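Folding by hand, for the robot's benefit

Rivport, 16 July 2022

The laundry part of the Toom project has moved out of the workshop and into ordinary bedrooms. Ülle Lapiņa, who runs the recording for Ikton, wanted beds that people sleep in and clothes that people wear, with all the soft and uneven surfaces that come with them. The person doing the folding holds a gripper and works it with a trigger, and the jaws do what fingers would normally do.

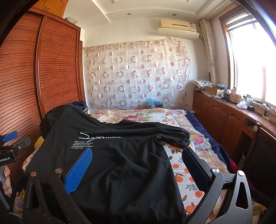 Picking up is the first thing each new helper has to practise. Most people squeeze too early and come away with a pinch of bedding as well. A T-shirt that starts in a heap, like the black Superman one, with a floral quilt under it, gives plenty of chances to get this wrong. We ask for the hem first, then a slow lift, then a pause before the next move. Attempts that go wrong are kept and marked as such.

So far we have 3,111 recordings of single garments, of which 27 had to be thrown away after a fault with the timing. No recording may run longer than 90 seconds. Roltier is training on the first batch now and will try the results on its own two-armed machine at the end of July.
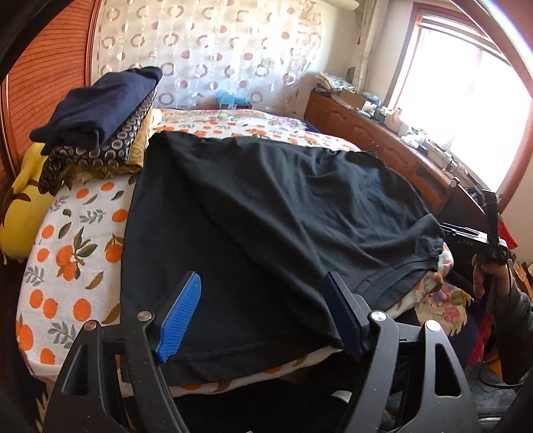
Smoothing takes longer to teach than folding. Helpers tend to pat the cloth, and the model then learns to pat it too, so we now ask for one steady press and a drag outwards. Creases like those still running across the shirt on the orange-printed sheet are worth a second pass before the sleeves go in. Once a garment is done it can join a stack at the head of the bed – neatness there is welcome but is not scored.

We need more helpers in Rivport for the rest of the month. A session lasts 90 minutes and training is given on the day. Please leave your name with Ülle at the Ikton office.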